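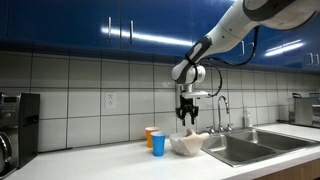 My neighbour reckons you can't get limescale off a worktop without wrecking it, and now I'm scared to try. It's round the base of the tap, a hard white crust. Had a go with washing up liquid, nothing. Worktop is a Perden one, came with the flat, no leaflet. Is vinegar ok or will it go dull?

**posted by tapdrip421**

---

**Shearer_Lane**

Depends what it's made of. If it's real stone don't use vinegar or lemon, it eats the surface. Laminate is fine — soak some kitchen roll in half vinegar half water, wrap it round the tap base, leave 5 minutes, wipe, rinse well. Might need 3 goes if its thick. Old plastic card for the stubborn bits, never a knife.

Try a hidden corner first.

---

**mogsy700**

just get the Warix spray, works on mine

---

**Sidisov**

Would check the tap isn't leaking before you bother. Crust came back on ours every week untill we changed the washer. Dry round it with a tea towel at night and it slows right down. And don't leave vinegar sitting on the tap itself — ours lost its shine in one patch.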